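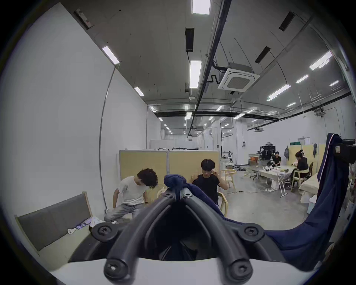
Echo in big open workroom, concrete floor, can't drill. What do I do first?

Posted in Rooms & Workspaces
1,324 views

hallwayfern

Need help fast-ish, we have people in this room every day and it's getting to everybody. Big shared work space on the second floor of the old Stotora building. Gray concrete floor, gray concrete ceiling with the ducts and pipes showing, white walls. Looks great. Sounds like a swimming pool. Two people talking at one table and you get every word on the other side.

What we have so far: beige partition panels, the cork kind with gray metal frames, standing in a row. Light wooden chairs, a few beige woven ones, one gray sofa with a wood frame. White folding tables with cloths on them. All of it can move, none of it is attached to anything.

Rules from the landlord (Dratville Property): no holes in the walls, nothing hung off the pipes or the cable tray, no glue on the floor. There's conduit running down one wall and they're very touchy about that wall in particular.

Other stuff bugging me:
- chairs scraping. omg the chairs
- the top of the partitions has turned into a shelf. Gear lined up along it, I keep thinking one bump and it all goes
- no place for clothes so they end up draped over whatever is closest
- lights. Rectangular panels all over the ceiling and they're BRIGHT, by 4 pm everyone's got a headache

Budget is small. I can do the rug thing or the curtain thing this month but not both. Which one? And do the cork panels do anything or is that just for pins. Thanks, sorry for the messy post, typing on my lunch 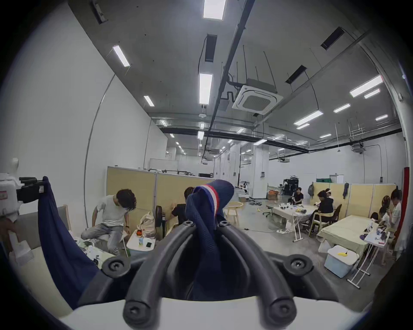 Edit: forgot to say, the AC unit hangs down from the ceiling near the middle and there's a standing fan too, so whatever I put up can't block air. It gets stuffy back behind the panels already.

Edit 2: can't carpet the whole thing, stuff gets rolled across the floor all day.

3 answers, sorted by votes

oldmillsuzanne (11 people found this helpful)

Rugs first. I ran the back office at a fabric wholesaler with the exact same floor and that was the one change people noticed the same day.

Not one giant rug. Put them where the chairs are. One under each cluster of table + chairs, with a thick felt pad under. The pad does half the work so don't skip it and buy a nicer rug instead. Leave your rolling path bare between them. Tape rug edges to the PAD, not the floor, that keeps you ok with the no glue rule.

Felt feet on every chair that isn't on a rug. Stick-on ones come off in a week on concrete, get the nail-in kind for the wooden chairs. For woven chairs look at the bottom of the legs first, some have a plastic cap and you'll need the slip-on socks.

Cork panels: a little. Thin cork on a board is mostly good for pins. They stop the straight line of sound some, if they're tall enough to block a seated person's head. What helps more is breaking up the row. One long line straight across does less than two or three short runs set at an angle, and air gets through the gaps, so there's your stuffy problem too. Make sure the feet are turned so they can't tip. If you had one leaning on a wall anywhere, either stand it up properly or lay it flat in storage, leaning ones slide on concrete.

And yes clear the tops. Get a cheap shelf. I'd do that before spending a cent on sound, takes ten minutes.

For clothes, a rolling rack. We had a Foslow one, 60 bucks, held up fine. Put it by the door and full of coats it soaks up some echo as well, not even kidding.

benchvise_dan

Curtains. Heavy ones on freestanding pipe-and-base stands (the trade show kind), no drilling. Rental places sell off old ones. Run them a foot or so out from that tall white wall, its doing most of the bouncing. Stays clear of the conduit too.

Lights: ask building maintainance if every other panel can be switched off or swapped for a warmer tube. Don't do it yourself. A lot of those ceilings are wired in banks and someone knows which switch is which. Then lamps on the tables. Ours went from awful to fine with half the panels off.

kitchenloft22

just play music

hallwayfern

Thanks all. Going with rugs + pads. Farías Remnants across the street has carpet ends, going over tomorrow before they close. Never crossed my mind to break up the row, did it this morning in two runs, angled, and the back corner gets air now so thats one thing done. Will ask Dratville about the light banks, not holding my breath.

Q for Suzanne if you're still reading: does the pad need to be full size or can I go a couple inches short?

oldmillsuzanne

2 inches short on each side. Otherwise the edge sticks up and people trip. Check the cloths on the folding tables too, if they hang to the floor they'll catch on the rug when a chair pulls out. Clip them up under.

hallwayfern

perfect ty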